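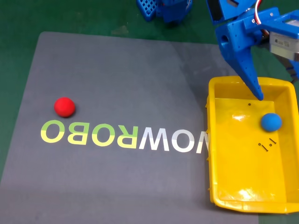

4.2 Demonstration at the open day

The second part of the study took place during the open day of the Stotgate workshop in May. Visitors could watch the arm sort small foam balls into a yellow tray, and after this they could start one run by themselves with a single button. Each run was limited to 40 seconds. If the time was over, the arm went back to its rest position and the run was counted as failed.

We kept the setup of Section 3 with two changes. The mat was fixed to the table with tape, so that visitors who leaned on it could not move it. The policy was the one trained on the Serrano set, which contains 696 episodes, and no new data from the hall was added.

Figure 4. Work area at the open day, with a red ball on the mat and a blue ball in the tray.

In total, 80 runs were started by visitors. The light in the hall was less even than in our laboratory, and we expected more errors in the afternoon. This was only partly true. Most failed runs had another reason – the ball was placed very near to the wall of the tray, and the arm approached it too low. In 30 runs the visitor also moved the ball after the start. We report these runs separately in Table 3, as the Evotine controller does not plan again once the approach has begun.

Visitors asked most often about the speed. Several of them found the arm slow, but they also told us that they felt safe to stand next to it. We did not collect these remarks in a systematic way, so we do not draw a result from them.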